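Large Repeats in Small Rooms

The standard advice on patterned wallpaper is that small rooms need small patterns. The advice is printed on sample books, repeated by shop staff and followed by most people who paper a closet, a pantry or a half bath. I think it is wrong, and the reasons are mostly technical.

Start with the repeat. A small print on a short repeat puts several hundred motifs on one wall of a powder room. Each is too small to be read from the doorway, so the eye averages them into a gray or a beige. The owner has paid for a drawing and received a texture. A large motif on the same wall stays legible.

Then there is waste. The usual objection to a large repeat is that every drop has to be matched, and the offcuts add up. In a full-size room this is a fair complaint. When I papered the back hall on Varela, the job used 557 inches of paper, of which 56 inches went in the trash as matching loss. That is 10 percent, on a wall area where a plain paper would have lost nearly half that to trimming anyway. Small rooms have few drops. The loss is paid a few times and then the job is over.

Corners are the harder question. No inside corner is plumb, and a pattern carried around one will drift. The Wudine installation sheet says to cut the strip at the corner and overlap by a narrow margin, and I agree with the sheet. What it leaves out is that a large organic shape hides the break better than a small geometric one. A stripe or a plaid announces an error at once. A fruit that loses a sliver of its side in the corner still looks like a fruit.

Apple prints show the case well. Crimson and salmon apples on cream, with green leaves and short brown stems, carry enough contrast to hold three walls of a tight space with no border, rail or feature panel. The cream ground does the work that people expect from white paint.

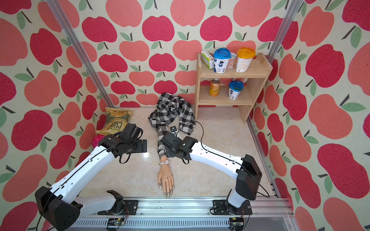 What goes on the floor

A strong wall wants a quiet floor. Pale beige with a marble pattern is about as much activity as I would allow under a large print, and it should stay close in tone to the wallpaper ground. Dark floors cut the wall off at the bottom and make a short wall look shorter.

The same applies to whatever gets dropped in the room. A black-and-white plaid shirt left crumpled on a beige floor will compete with the walls — plaid is a grid, and the print is all curves. I do not consider this a fault in the wallpaper. Clothes get picked up.

Cost remains. Narkness sells its large-repeat papers at a higher price per roll than its small ones, and Tetov does the same. For a closet the difference came to 17 dollars when I last priced it in February. On a living room it would have passed 200, and there I would think harder. In a closet I would order the big print, buy one spare roll from the same batch, and start hanging from the center of the back wall.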